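The blue shopping basket, eight months in

I bought my first plastic shopping basket last July for the dumbest possible reason, which is that I was tired of paying for paper bags and I liked the color. It's the Durkum hand basket, the plain supermarket kind with the swing handles, and I've now used it for groceries, for library books, for hauling wet towels to the line, and for one very bad picnic. I have opinions! Several people asked for them after I mentioned it in the comments of the pantry post, so let's go.

First, the basics. It's one piece of molded plastic with a lattice pattern all over the sides, and two black handles that fold down flat on the rim. Mine is blue. There was also a green and a sort of sad mustard. The blue is a really good blue, deep and cheerful, and it hasn't faded even though I leave it in the back of the car most of the time with the sun pouring in.

What I use it for more than anything is produce. I don't bag my vegetables anymore unless they're dripping, I just put them straight in and sort it out at the register (Giang Mạc, who shares my car on market mornings, thinks this is disgusting, and we've agreed to disagree). Long stuff is where a basket beats a tote by a mile. Leeks, bok choy, celery, anything with a floppy end goes in on the diagonal and stays the way you put it, and you can see everything at a glance instead of digging.

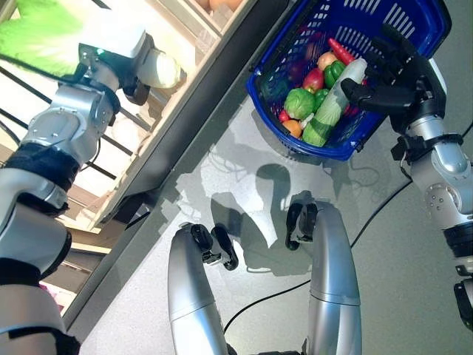

The handles deserve a whole paragraph because that's where the cheap baskets fall down. I had one from the discount place before (no name on it that I could ever find) and the handle popped out of its socket in the parking lot and I chased lemons for a while. The Durkum handles clip in from the inside and they have not budged. They're thick enough that they don't cut into your fingers, though I wouldn't call them comfortable once you've got potatoes in there. If you carry it in the crook of your elbow, wear long sleeves. I got a nice red groove across my arm the first week and went to a dinner with it.

One thing I didn't expect to care about is how it sits on the floor. My old one rocked. You'd set it down to read a label and it would tip toward you like it wanted to be picked up again. The Durkum has a wide flat bottom with a little ridge underneath and it just stays where you put it, even on the bumpy tile at Ngô, my usual grocery, where the floor by the greens has been patched so many times it's basically a landscape.

Okay, complaints. The slots. I love them for airflow and for rinsing (I hose the whole thing down in the yard, shake it, done) but small things escape. Cherry tomatoes are fine, loose Brussels sprouts are fine, but garlic cloves, shallots that have come apart, green beans pointing the wrong way, all of those will poke through or fall out. Grapes are a gamble. I've started putting a dish towel in the bottom when I know I'm buying little stuff, and that works but it does mean remembering a dish towel.

Also the slots have edges. They're not sharp exactly, but soft fruit will pick up a mark if you stack heavy things on it. I had a peach with a perfect little rectangle pressed into its side. Put your peaches and tomatoes on top, and oranges and apples down at the bottom where they can take a beating.

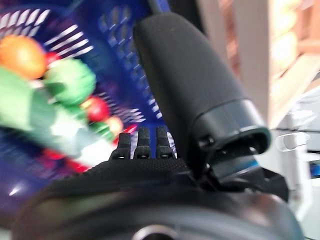

And it doesn't fold. I know, it's a basket, but if you live in a small apartment you should think about where it's going to live. Mine goes on top of the fridge when it isn't in the car. They do nest if you buy more than one, and I did end up with 3, so at least the stack is only a little taller than a single basket. The second holds onions and potatoes in the pantry and the third has been claimed by the bathroom.

I also tried the Flunard, the fancier one with the padded grip, because Lovisa Grønli lent me hers for a couple of weeks. The grip is lovely. Really, it's so much nicer in the hand. But the sides are solid plastic, so you can't hose it out without tipping it over, and damp greens get slimy in there if you forget them overnight (I forgot them overnight). It's also heavier before you've put a single thing in it. If you only ever carry dry goods I think you'd be happy with it. I gave it back without much of a pang.

Mine came from Tistden, the restaurant supply place out past the car wash. They're open to the public even though the sign makes it look like they aren't. Go in through the side, and look on the bottom shelf near the sheet pans.

Would I buy it again? I already have, twice. If they ever make one with slightly smaller slots in the bottom and leave the sides alone, I'll buy that too and pass these down to my sister, who has been eyeing the bathroom one for months.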